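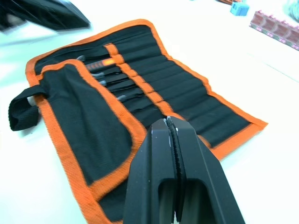 Comparison of Finger Designs for Handling Tools and Fabric
Project Report, Drosum Student Automation Laboratory

1. Purpose

The project compared 3 finger designs on a two-arm station. The task was to place hand tools in the pockets of a fabric tool roll and take them out again. Earlier groups had worked only with rigid parts, and the laboratory asked for results on a task that included cloth.

2. Equipment

The designs were a flat rubber pad (Anico), a rounded tip (Cortés) and a tapered finger with a serrated gripping surface. Both arms carried the same design in any one session. Wrist cameras and controller settings were left unchanged between sessions, which were held on Monday afternoons.

3. Method

Each design completed 200 attempts. An attempt was counted as successful when the tool was fully seated in its pocket and the roll had not been dragged across the table. Closing force was set once per design and recorded.

4. Results

The tapered finger gave the highest success rate on thin metal tools. The flat pad held thicker handles more securely -- it often caught the stitching, however. The rounded tip was gentle on the fabric but let small tools rotate during insertion.

5. Limitations

Only one roll was used. Tip wear was not measured, and the Futon controller was restarted twice during the rounded-tip sessions.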